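Sanding, Soup, and a Slow Sunday
01/03/2020

I've been meaning to write about the kitchen table since before Christmas, and every time I sit down to do it something needs stirring or the dog needs to go out. So here I am with a cup of tea going cold next to me, and I'm going to get through it this time.

Those of you who have been reading for a while know that when we moved to Drusdale we left the big table behind. It wouldn't fit through the door of the new place without taking its legs off, and its legs had been glued on by somebody who meant it. For the first winter we ate at a card table with a cloth over it. You'd be surprised how long a family can eat at a card table. We had company over on it! We had a whole birthday dinner on it, with the gravy sliding gently toward whoever was sitting at the low corner.

Then last April I found the one we have now, at the back of the secondhand barn out on the Hiltine road. It was under a stack of picture frames and a rolled-up rug, and it had been painted at least twice, once in a brown I can only compare to canned gravy and once in a green that I didn't mind so much. I scratched a little bit of paint off underneath with my house key (sorry, barn people) and saw pale wood, and that was that. They wanted 400 for it and I paid 400 for it, because I have never in my life been able to haggle. I get as far as opening my mouth and then I say thank you.

It took me most of the summer to strip. I worked on it in the garage with the door up, in the evenings mostly, and I got to know every neighbor who walks past, and a good number of their dogs. People will stop for a person sanding. They want to tell you about a dresser their grandmother had, or a rocking chair, or a set of bunk beds they built once and regretted. I heard some lovely stories that way and I also got a jar of plum jam and the loan of a much better sander than mine, which I was slow to give back.

What was under all that paint was maple, or so the man at the lumberyard told me when I brought him a sliver in an envelope. I had never paid attention to maple before. I grew up with oak everything — oak cabinets, oak banister, oak toilet seat — and I think I had decided that wood was supposed to be orange. Maple is so quiet next to that. In the morning, when the sun comes in low over the sink, the top of our table has a kind of ripple in it that I can't photograph no matter where I stand, and I've stood on the counter.

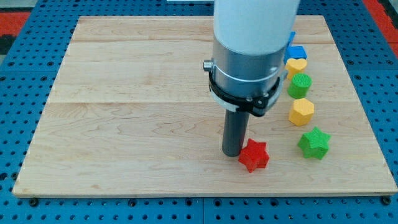
Pale maple-like planks with just a little waviness in the grain. I could look at this stuff all day.

Now, the finish. I went back and forth on this for weeks. Varnish is tougher, everyone says so, and with 3 kids doing homework and spilling things I probably should have listened. But I wanted to feel the wood, so I used oil, 4 thin coats, with a night in between and a light rub with fine paper before the next one went on. It does mark. There's a ring from a soup bowl already and a spot of blue ink near my chair that I have made my peace with. When it starts looking thirsty I wipe on a bit more oil after supper and leave the kitchen light off so no one is tempted to put a cereal bowl on it.

We had the bean soup on it tonight, the one with the ham bone and too much pepper, and the youngest did her spelling words at the far end while I washed up. I'm going to look for chairs next. The ones we've got came with the card table and they pinch. If anyone near Drusdale has a set they're tired of, any color of paint at all, leave me a note in the comments and I'll bring jam.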